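Unit 6: Paying for a Public Hospital Building

Reading for this unit: the Matero clinic contract, sections 2 and 10.

A joint venture shares the work and the liability. In the Matero case, Rultard poured the foundations and Ilex fitted the wards.
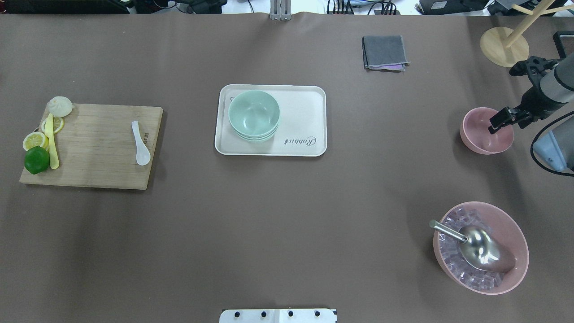
Each partner signs for the full sum, so the owner can claim against either one.

Payment follows stages. The last stage is held back until handover.

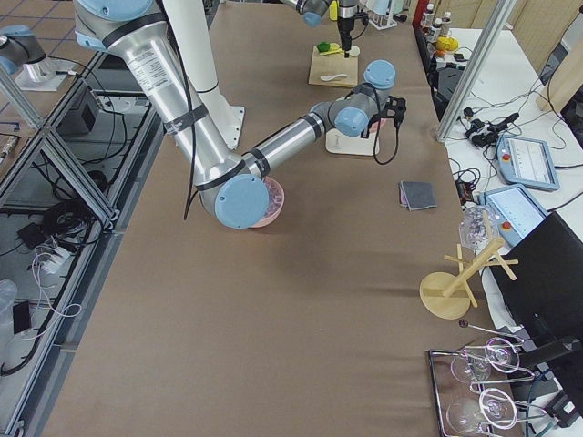

Work table with plate and bowl.

Change orders must be priced before work starts. Verbal approval does not count.

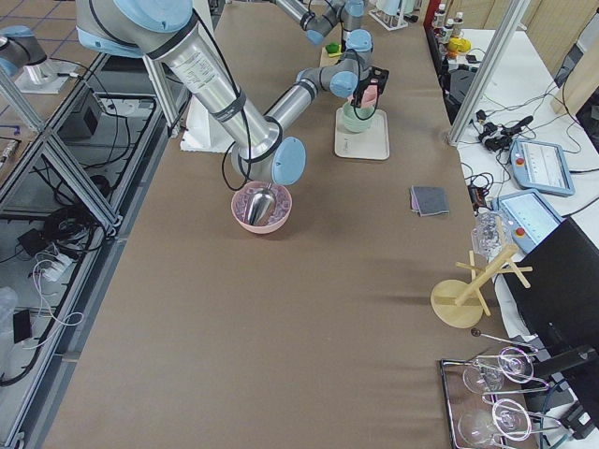

Handover

The owner inspects, lists defects and sets a date for repairs. Bring your draft list in May.

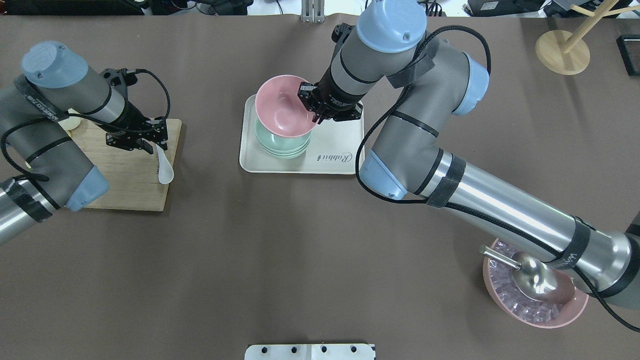

Tanko Tijani asked whether one partner can leave before handover. Only with the owner's written consent.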